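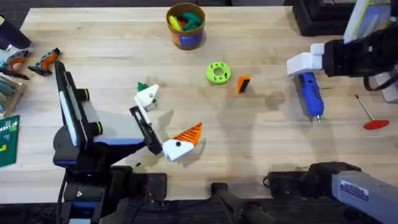 My brother-in-law Tomos Penry runs the assembly room at Gellwood, a small outfit that builds shelving brackets and jigs for other small outfits, and for two years he has been telling me that the bench jobs are next to go. He means the fiddly ones, where somebody picks up a driver, finds the screw, sets it straight and leans on it. I have done that job. I did it for most of my twenties, and I would like to hear a better case than the one I keep getting. Put an electric screwdriver on a wooden bench, within easy reach of a robot gripper, with a hex key off to one side and a canister stuffed with colored odds and ends behind, and you have a fair picture of what the job looks like before any work gets done. A new hire on a first morning could make sense of that bench before taking her coat off. I am still waiting to meet the machine that can.

The argument for the machines usually comes with a video. Tomos sends me these late at night. An arm folds a towel, or wipes a counter, or puts a peg in a hole, and the whole thing is over in 40 seconds and has a piano under it. What I want to know is how long it took before they sped it up, and what the other tries looked like. I wrote to a company called Givivico last June to ask that about one of their clips. I got a polite note with a brochure attached. The brochure had the same towel in it.

I don't think these people are crooks. Rajeshwari Sastry, who used to teach me night-school electronics and now advises firms on what to buy, is on the whole more hopeful than I am, and she is smarter than I am too. Her line is that the arms were always good enough and the trouble was in the teaching. Show a machine enough examples of a person doing a thing and it will pick up the knack. She may be right. But she also told me about a customer who had collected over 3,000 runs of one fastening job and then changed to a different screw. The head was a slightly different shape. They were back at it for most of the spring.

Think about what a hand does with a screwdriver. You pick it up badly, nearly always, and fix your grip on the way over. You feel the bit drop into the head. You feel it start to climb out and you push a little harder, and if the thread is crossed you know within half a turn and back off. None of this gets written down on the job sheet. A two-finger gripper has to be given some way of knowing all of it, and then it has to squeeze a trigger that was shaped for a finger. You can bolt a driver permanently to the end of an arm, and factories have done that for ages, and it works very well. That is an old kind of machine doing one thing in one place with the parts fed to it. It is no use to a shop that runs 11 different jobs in a week.

The household version of the promise seems to me weaker still. My kitchen drawer has scissors, string, birthday candles and a battery that may or may not be dead. Heledd Ifans, who ran the hardware store Ifans until she sold it, once said to me that she could tell which customers would finish a repair by how they held the tool at the counter. I would trust a home robot when it could get past Heledd.

Tomos says I am describing last year's problem. He has a quote from Dastix pinned over his desk and he reads me bits of it. It says the cell will reach 90 percent of a worker's output after a settling-in period, the length of which is left blank. I asked who clears the jam when one of the other parts goes wrong, and he said Lilla would. Lilla Sárközi is his best assembler. So the plan, as far as I can follow it, is to take the fastest pair of hands in the building and stand her next to a machine so she can pick up what it drops.

I could be talked around. I'd want to spend a whole Tuesday watching, start to finish, with the lights as they are and the bench as untidy as people keep it. I'd bring my own screws. If the thing was still driving them straight at four in the afternoon, with nobody reaching in to help, I would go home and tell Tomos he had been right, and he would never let me forget it. I've made the offer to two firms so far. Neither has picked a date.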